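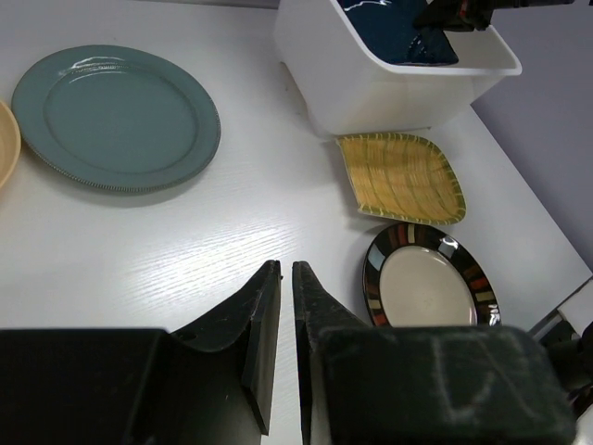
Section 4 covers tableware work with the Medlow two-finger gripper and the Munska controller. It assumes that the arm is bolted down, that the wrist camera has been calibrated and that the emergency stop has been tested. Plates are taught one at a time. Where several lie on the table together, as with the round teal plate and the yellow woven-pattern one, each needs its own entry in the object list, as rim profile and outline both affect the approach. A plate with a wide flat rim is picked up by the rim. A squarish plate is picked up along a side and never at a corner.

4.1 Preparing the work surface

1. Switch the controller to TEACH. The status lamp on the Munska unit turns amber.

2. Set the bin inside the reach of the arm. Leave a hand's width between the bin and the nearest plate.

3. Open the fingers fully and move the wrist to the viewing height stored as POSE 2.

4. Check the camera picture for glare. Glazed plates can show a bright white streak under ceiling lights, and the outline finder may read the streak as an edge. Turn down the lights or move the plate.

5. Press SCAN. Error 1643 means that two outlines are touching or overlapping. Separate the items and scan again.

Note: Dust and light scratches on the fingers do not affect the grip. Wipe the pads with a dry cloth every 1000 cycles. Do not use solvent.

4.2 Gripping thin items on edge

Woven items and flat plates can be held upright by the rim. Grip force must be set before the fingers close.

1. Select EDGE GRIP in the Jenuto software and choose a material. For woven bamboo, start at force level 2. For glazed plates, start at 12.

2. Bring the open fingers down on either side of the rim, with the item central in the gap.

3. Close at slow speed. Stop when both fingertips touch the rim.

CAUTION: Do not raise the force to correct a lean. A round basket held by its lower rim may sit slightly to one side between the fingertips, and this is acceptable provided that it clears its neighbours. Excess force will crush the weave.

4. Check the clearance to anything standing behind the item, such as an upright plate, before moving the wrist.

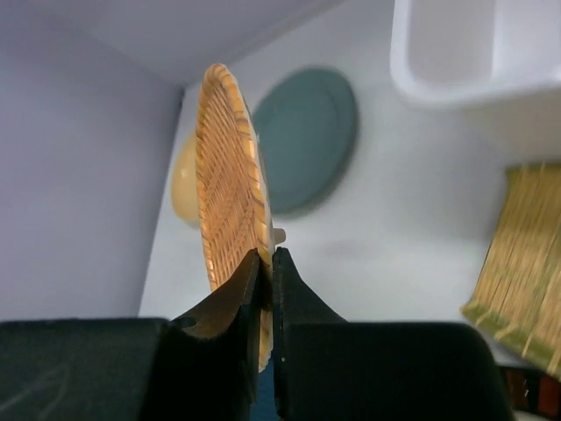

4.3 Saving and replaying a grip

1. Press STORE and enter a name of up to eight characters.

2. Switch to RUN and replay at quarter speed. Keep one hand on the stop button.

3. If the item slips, return to TEACH and raise the force by one level - never more than one between trials.

Grips stored under the older Agudelo firmware must be taught again. They will load, but the force values are read on a different scale.

Section revised 19 May 2022, S. Chan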